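De : Joelle Salameh
À : liste Carna (chiens de randonnée)
Date : 24 oct. 2023
Objet : Re: Harnais de traction, points de frottement derrière le coude

Bonjour,

Je réponds à Shadi, dont je reprends le message en partie.

Shadi Khasawneh a écrit :
> Ma chienne (croisée, poitrail profond, taille fine) porte un Kanaan
> taille 3 depuis le mois de mai. Rien à signaler en sortie courte.
> Au-delà de deux heures avec dénivelé, je trouve une zone rouge et
> sans poil derrière le coude gauche, jamais à droite. J'ai resserré
> la sangle ventrale d'un cran, c'est pire. Faut-il prendre la taille
> au-dessus ou changer de modèle ? Rawan me conseille le Suson, mais
> je n'ai trouvé aucun retour sur la liste.

Une lésion d'un seul côté oriente d'abord vers le réglage ou la démarche. À vérifier dans l'ordre :

1. Longueur des deux sangles latérales, harnais à plat, boucles fermées. Sur le mien, la gauche avait glissé de 2 cm par rapport à la droite. Un point de couture à la main derrière le passant règle la question.

2. Position de la sangle ventrale, chienne debout puis en marche. Il faut une largeur de main entre le coude et le bord de la sangle. En resserrant, vous l'avez probablement fait avancer, d'où l'aggravation.

3. Côté de marche. Si elle marche toujours à votre droite avec la longe fixée à la ceinture, la traction est oblique et le harnais pivote. Essayez une sortie de l'autre côté avant d'acheter quoi que ce soit.

Pour la taille : sur un poitrail profond, passer au-dessus donne de l'aisance au cou et recule peu la sangle. Ghassan Khalaf a fait l'essai l'an dernier et est revenu à la taille d'origine.

Pour le Suson : j'en ai un. La pièce sternale est plus longue et la ventrale tombe plus en arrière, ce qui convient à ce gabarit. Il pèse 351 g, sans la poignée. En revanche la doublure retient les épillets et sèche lentement. Je brosse le poil sous les sangles au départ et à l'arrivée, avec une brosse ordinaire.

Tant que la peau est rouge, pas de harnais. Collier plat et sorties courtes pendant 5 jours, davantage si le poil ne repousse pas. Si la zone suinte, vétérinaire.

Dima Sayegh a un Kanaan taille 4 qui ne sert plus et peut le prêter pour comparaison. Elle sera à la sortie d'Ustby, départ du parking du bas.

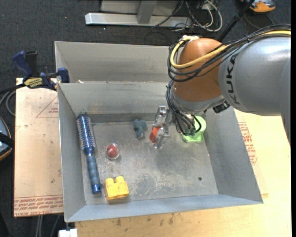

Pour Ustby, prévoyez la longe de 3 m, la plus longue s'accroche dans la descente. Apportez aussi le harnais actuel, même si vous ne le lui mettez pas : je regarderai les passants et je mesurerai les deux côtés.

Joelle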